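Green plates and a pine table

September 4, 2023

I have been sorting out the dishes for most of the summer, and the plates are the last part. When my aunt moved into a smaller apartment in February she gave me a stack of dark green ones that she had bought a few at a time over the years. There were nine left. Two had chips, and one of those went under a flowerpot, so it isn't really a set anymore.

For months they sat in the lower cabinet under the mixing bowls. I used them maybe twice. The cabinet is deep, the bowls are heavy, and lifting all that out to get at a dinner plate is enough to make me grab something else off the drying rack. I decided they should either be used or be looked at, and if neither worked out they could go to my cousin, who has asked for them more than once.
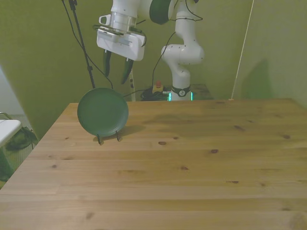
Dark green is a hard color to place in a house. Against a dark wall it disappears, and on our old painted shelf it made the paint look yellow. Pine is the best match I have found. The plate up on its little black wire stand looks right against honey-colored boards, and the rim is a slightly lighter green, which I never noticed when the plates were stacked. Standing a plate on its edge also shows the shallow well in the middle. Mine is the kind of green that people either like right away or ask you about politely.

I tried three kinds of stand before I settled on wire. The first was a clear plastic one, a Cullix, which folded flat and then would not stay unfolded. The second was a carved wooden easel from a craft fair. It was handsome, but it was made for a picture frame and had a lip so wide that the bottom of the plate was hidden. Wire is cheap, and you hardly see it. The brand on the package was Grako, and I have no strong feelings about it except that the legs were level out of the box.

A few things I learned about wire stands. The size on the label is usually the range of plate it will take, so measure across the plate before you go to the store. If the plate leans back too far it will look like it is about to slide, and you can usually fix that by bending the back leg a little with your hands. Bend slowly. The coating on one of mine cracked when I rushed it with pliers, and I had to touch it up with a paint marker. If a stand rocks, set it on a flat counter first to find out whether the problem is the stand or the furniture.

With pine the problem can be the furniture. The boards move with the seasons, and knots can stand a little higher than the wood around them as a table gets older. I don't mind knots. My mother did, and she covered every pine surface we had with a cloth. I went the other way and left the wood bare, with a thin coat of oil when it starts to look dry. The oil I use comes from Tarigan, a small hardware store near the bus station that mixes its own and sells it in jars with a handwritten label. One jar does the table with plenty left over.

Thin wire legs can dent softwood if something heavy sits on them long enough. A plate is not heavy, but I have stuck small felt dots under the feet of the stand I leave out. They come in sheets of 50 and I expect the sheet to outlive me. Change them when they get gritty, or they will scratch worse than the bare wire.

I also asked Marlina Nugroho about the plates. She runs a secondhand dish stall and has handled far more stoneware than I have. She turned one over, looked at the foot, and told me that the unglazed ring on the bottom was the thing to watch. It is rough, and when plates are stacked it grinds on the glaze of the one below. That explained the pale rings on some of mine. She puts a paper coffee filter between each pair. I had been using paper towels, which bunch up, and the filters are better.

She offered me 302 dollars for the whole lot if I threw in the serving bowl, which surprised me. The bowl alone cost my aunt 388 back when she was buying such things, or so she says, and she still has the receipt somewhere. I said I would think about it. I thought about it on the drive home and decided to keep them, at least through the winter.

The plan now is one plate out on display and the rest on the open shelf, upright in a rack, where I can take one without moving anything. The rack is an Onosus, meant for pan lids. The slots are wide enough for a dinner plate with some room to spare. It is not pretty, but it sits behind the cereal.

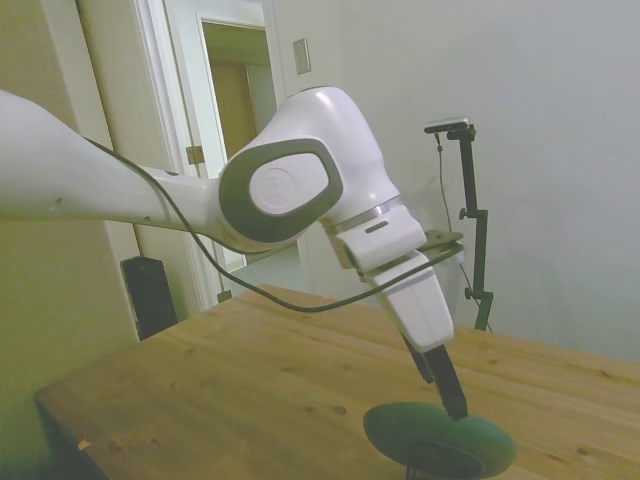

Can you still eat off a plate that has been on display? I do, as long as it was made for food and the glaze is sound, and I wash it first with dish soap and warm water. Dust sticks to a glaze in a kitchen because there is always a little grease in the air, so a quick rinse won't take it off. Plates that were made only for decoration usually say so on the back, and those I leave alone.

I rotate them, too. When the one on the stand gets dusty I wash it and put it in the rack, and the next one goes up. They wear evenly that way, and the chipped one gets its turn with the chip pointed down.

The bowl is still in the cabinet under the mixing bowls. It is too deep for any stand I own, and I don't want it on top of the refrigerator, where the last big bowl met its end. I have a spot in mind by the window, but the radiator pipe runs under there and I need to see how warm the sill gets before I leave anything on it. For now the mixing bowls are going up a shelf, and I still have the mugs to go through.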